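Sewing circle leader wanted, Tuesday evenings

Hi all! I'm Yesenia Huanca and I've been running the mending nights at Mamani Hall for longer than I planned to (I signed up for one summer, ha). I'm moving to Akard in June, so I need someone to take over, and I'd love it to be somebody who gets as excited about a good darn as I do.

You'd have the room for 2 hours a week, with 5 big tables and a cupboard of thread that I promise is sorted. Pay is $60 a session. You don't need a teaching certificate, but you do need to be able to show a nervous beginner how to close up a ripped seam by hand, and then show them again, and not sigh.
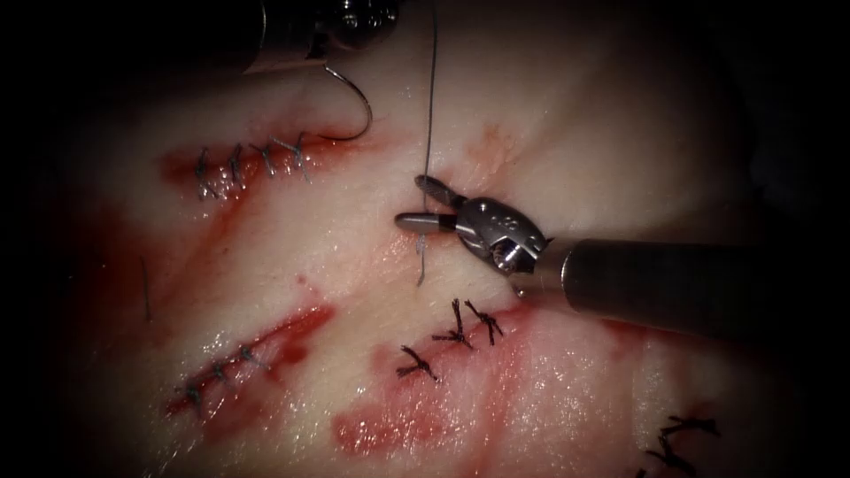
Rosaura Ccori wrote back when I first floated this and asked whether you have to know machines too, as she only sews by hand and would hate to get stuck with a jammed bobbin. Nope! Hand sewing is most of what we do. Yurani Condori looks after the machines and she's staying on, thank goodness.

People bring all sorts: coats, backpacks, a tent once. There were roughly 134 names on the mailing list last time I looked, but a normal night is a lot smaller than that, so please don't panic. 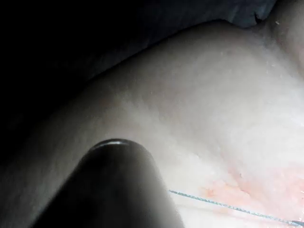

I'd want you to come along to a couple of evenings before I go, paid of course, so you can meet everybody and find out where the good scissors are hidden. If that sounds like you, drop a note at the Mamani front desk with my name on it and tell me the last thing you fixed.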